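Cell notes: finger pads and wrist camera on the Noder pair

The Noder two-arm cell at Durkanstead went back into regular use on 2022-04-08 after a week of maintenance on the grippers. Most of the work was on the finger pads, and the rest of this item covers what was changed and what operators should now check before a run.

The pads are black foam with a soft face, bonded to the finger blocks with a thin double-sided film. They wear in two ways. The face goes shiny where it meets the object, and the foam under it takes a set, so the fingers close further than the controller expects. The first can be seen by eye. The second cannot, and it was the cause of most of the dropped items logged since July. Pads are now replaced at 1,000 closures whether or not they look worn. The old set had reached 3,318.

To change a pad, power down the arm and let the fingers go slack. Peel the old foam from the outer edge toward the tip. Clean the block with alcohol and leave it until the surface is dry to the touch. Lay the new pad from the tip down, press it on by hand, and keep the arm out of use for 40 minutes. Trim any overhang with a fresh blade. Foam that sticks out past the tip folds under when the fingers meet and shifts the contact point.

After a pad change the closed position has to be taught again. Run the fingers together at low force, read the position once they stop, and enter it as the new zero in the Hsueh panel. Repeat it and compare. If the two readings disagree, the pad is not seated and the job starts over.

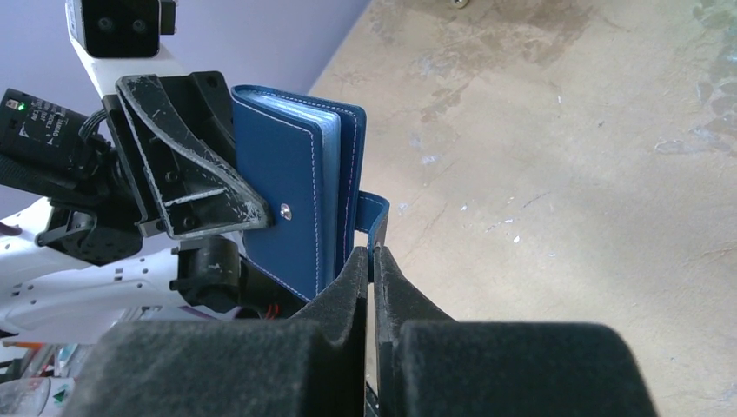
Grip force is set per object. Leather and soft plastic goods are held at 50 percent of the rated value, which is enough to keep them upright without marking the cover. Items with a strap or a flap need more care in the approach than in the grip. A strap that falls between the fingers changes the closing width, and the controller will report a good grip on something it is barely holding. Check the wrist camera view before starting a handover to the second arm.

The angled brackets on the grippers are a separate matter. They pick up scratches along the edges from normal contact, and paint loss alone is no reason to replace one. A bent plate is. Lay a straightedge along the flat side at each pad change and look for light under it. While there, check that the bracket screws are snug and that the small servo wires still have slack with the joint at the end of its travel. Cables at the base should be able to move freely with the arm – do not tie them tight to the body.

Camera lenses are wiped with a dry cloth at the start of each shift. Lens cleaner is kept in the Stillum cabinet but should be used only for grease, and never sprayed directly at the module.

Spare pads and film are in the second drawer of the same cabinet. Record the closure count and the new zero in the cell log when a set is fitted. Questions about the teaching step go to Oi-ling Yu, who also holds the blank log sheets.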